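Stirberg arm moves to new bench at Arovthorpe workshop

The shared workshop at Arovthorpe has moved its desktop robot arm, known as Stirberg, to a bench of its own in the back room. Members can book it from September.

Stirberg is a 3D-printed arm with servo joints, built from the Zostier plans with several changes. The base was reprinted after the first one cracked at a screw hole, and the elbow servo was swapped for a stronger type after the old one overheated under load. Printing the full set of parts took 35 hours. Control is by a small program called Sleiman, which runs on the bench laptop and logs joint angles for each run.

Current work is on picking up small, light objects and putting them into or beside a larger one. The log stood at 1136 runs at the time of the move. Most failures so far are put down to play in the wrist, and a stiffer bracket is being drawn up.

Cable routing is the other open job. The leads to the elbow and wrist are still run loose - a clip for the upper link has been drawn but not yet printed.

A purple cylinder and a pale green mug on the mat, with the gripper raised:

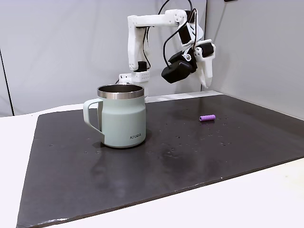 Booking and files

Slots are 2 hours long and go on the sheet by the door. Part files and the current servo settings are in the workshop's shared folder. Anyone changing the settings should save the old ones first and note the change in the log.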